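Kitchen and Workshop Tips: what the tin-sorting trials taught us about shelves

Giten has spent since February on one narrow question: how should small round tins be set out so that a two-armed robot can put them on a shelf and take them off again without knocking the next one? Most of the answers work just as well for a spice shelf or a bench full of screw tins. The trials are run by Sinéad Buckley and Cathal Dunne, and the tips below come from their notes.

Leave a gap you can get fingers into

The commonest failure was a finger catching the neighbouring tin on the way down. With tins touching, the arms failed on 11 tries out of every 38. With a hand's width between them, that fell to 6. Set the tins along one line, well apart, and come straight down on the one you want. Sliding in from the side was worse at every spacing. 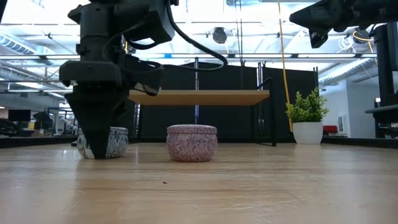 Does the pattern on a tin make any difference to the robot?
Less than the shape does. Patterned tins and plain tins were picked up equally well in the Giten trials, but tins with a bulging body slipped more often than straight-sided ones when gripped low down. Grip at the widest part.

Watch the shine

A varnished or oiled top throws back the overhead light, and the software sometimes took the bright patch for the rim of a lid. Dunne's cure was to wipe the top with a barely damp cloth, dry it, and turn off whichever light was directly over the work. At home, a matt shelf liner does the same job for your own eyes. Crumbs and specks should be cleared off before you start, as a tin sitting on a crumb will rock.

Group by how often you reach

Three tins in a tight group take up very little shelf and are easy to see. They are slow to use. In the trials the back tin of a group took longest to fetch, and most of the extra time went on moving the front one out of the way first. Keep tight groups for things you want once a month. Everyday tins go in a single row with the front edge clear.

Put unlike things at opposite ends

Buckley tried mixing tins and small stands along the shelf and then tried keeping them apart. Kept apart, with the middle left free, the arms had somewhere to set a thing down halfway through a job. The same goes for a worktop shelf: leave one bare stretch and don't fill it.
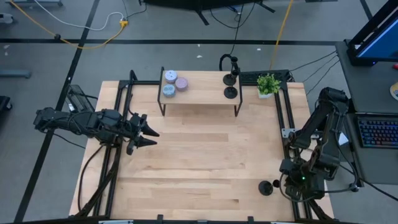

Tins to the left, stands to the right, middle of the shelf left free.

Route cables before you start

Run them down the outside of the work area and fix them at the back. A loop lying across the bench will be caught sooner or later, by an arm or a sleeve.

How the figures were got

The full set is about 3,000 picks. Each layout was run in the same order, morning and late afternoon, with the tins put back to pencil marks between tries. A pick counted as failed if any other tin moved. Pádraig Ó Dubhghaill checked the scoring at Bemville and threw out one Saturday's runs where the marks had been rubbed off. Heavier tins have not been tried yet. Readers with a question about their own shelves can write to Dymphna Hanrahan, care of this page.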